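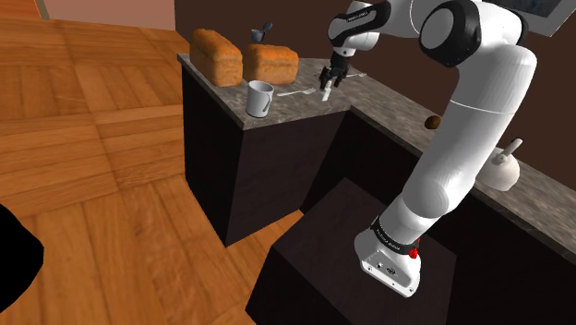
Enwood helps people plan and pay for their first robot, and we have been doing it long enough to know that the arm is usually the easy part of the budget. What tends to get left off the list is everything near it: the stand, the fingers, the power, the training, the spare parts, and somebody's afternoons. So before a customer spends a dollar on hardware, we build their room on the computer and let a simulated arm loose in it. With a kitchen, that means a granite counter with a mug, a couple of forks and two loaves of bread on it, and the arm on its own pedestal close by, so we can talk about reach and stand height while changes are still free.

Magdalini Tsolakis started Enwood after years of buying equipment for other people, and she still reads every quote that comes through the door (often twice, with a pencil). We have 2 offices now, one in Troltitz and one in Hosoda, and between them we have worked through more than 800 equipment plans for bakeries, school labs, care homes and small workshops.

We don't sell robots and we take no commission from those who do. You pay us for the plan, and the plan is yours to keep – take it to any supplier you like. Our planning workbook, Ritidar, has 50 pages and is mailed to you before we first talk, so you can start filling it in at your own kitchen table.

Most of our customers begin in May, ahead of the summer budget round, but we are glad to hear from you at any time of year. Come by after 9 in the morning and the coffee will be on.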